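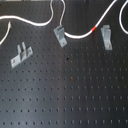 White cable and gray brackets on the Fuvia practice board.

In Defense of the Boring Kit

I have been writing about small automation for long enough that friends in Pollora now send me catalogs instead of birthday cards, and I love every one of them. Most of what is in those catalogs is built around the same promise, that an arm will pick a thing up and put it down somewhere else, faster than last year. So when the Drostix catalog came in February with two whole pages about laying a cable into brackets, I sat down with my coffee and read them twice.

The kit is called Fuvia, and it costs $300 without an arm. You get a perforated board, a bag of brackets, a length of cable and a booklet of layouts to try, going from easy ones up to a couple that made me laugh out loud. Drostix will also sell you a yearly service with new layouts and somebody on the phone, and I'll come to that, because I have feelings about it. But my opinion, to get it out of the way early, is that this is the most useful thing a small shop or a community college could buy this year, and also that most of them will walk right past it. 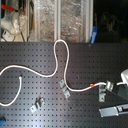

My argument starts with how we choose practice work for robots. We give them blocks. I understand why (I have a drawer full of blocks myself), but a block stays the shape it was when you let go of it, and a great deal of the work people would like help with does nothing of the kind. Push a cable at one end and the other end wanders off with ideas of its own. You have to decide where to hold it and how much slack to leave, and then you have to keep track of it along its length, and for that last job I have grown very fond of the little orange-red band wrapped around the cable. It gives the eye something to return to on all that plain white, and I would happily pay extra for a second one in another color. Anyone who has wired a control cabinet, or even hung lights on a porch, knows this sort of trouble in their hands already, and I think it is a fine thing to ask of a machine.

The brackets are the other half of it. You can set them at whatever angle you please, and that turns out a surprisingly wide range of problems from one small bag of parts. Turn one bracket a little and a routine that ran smoothly on Monday's layout may have no notion what to do. I find that delightful, though I realize not everybody will. 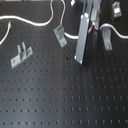
What I would change

I do have complaints, and I'd be a poor friend to the product if I kept them to myself. The booklet assumes you own the Hosoda fingers, and if you have some other brand you are left to work out the grip for yourself, with one paragraph of encouragement on the last page. The spare brackets are sold only by the bag. And the screws! I spent most of an evening with those small screws, and a decent driver in the box would have saved me a good deal of muttering.

Then there is the service, at $2000 a year, or $3000 if you want a visit. I can see a busy factory paying that without blinking. A college program with one arm and one tired instructor can't, and those are the very people who would get the most out of fresh layouts. I wrote to Drostix and told them so, at some length, as you can imagine.

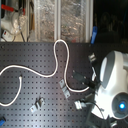 They wrote back kindly and said a school price was being talked over, so I will be patient for a season and then write again. In the meantime the board by itself is plenty. My own has taken up the end of the workbench since winter, and I still wander over to it after supper to move a bracket or two and see what the arm makes of the change. Some evenings it makes very little of it. I put the cable back where it started, pour another half cup, and give it one more go before bed.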